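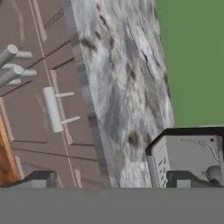

*Rendering. Gray-and-white marble texture, taupe paneling at left.*

**1/7** The Office of the Mayor of Urnodton confirms that Mayor Ieva Stankevičius will return to public duties this week after her period of medical leave. Her first engagement is the memorial service at Cirkelgate Chapel.

**2/7** Deputy Mayor Lwazi Dlamini has carried out the mayor's duties for 56 days. The mayor has thanked him in writing, and her letter will be read into the council record.

**3/7** The service honors former council president Tuncer, who died in the spring at the age of 104. Seating in the chapel is limited to 110, and all places have been assigned.

**4/7** Residents may follow the service by audio at Toltgate Library. Doors open at 9:30 a.m. No ticket is needed.

**5/7** The book of condolence closed on 26 October 2025 with 2,152 signatures. It will be given to the family after the service and a copy kept in the city archive.

**6/7** The mayor will not take questions at the chapel. A short statement will be issued in the afternoon — reporters on the city list will receive it by email.

**7/7** Regular council meetings resume under the mayor's chairmanship in the coming week. Mr. Dlamini will continue to lead the budget hearings until they close. Requests for meetings with the mayor should be sent to her office through the usual form.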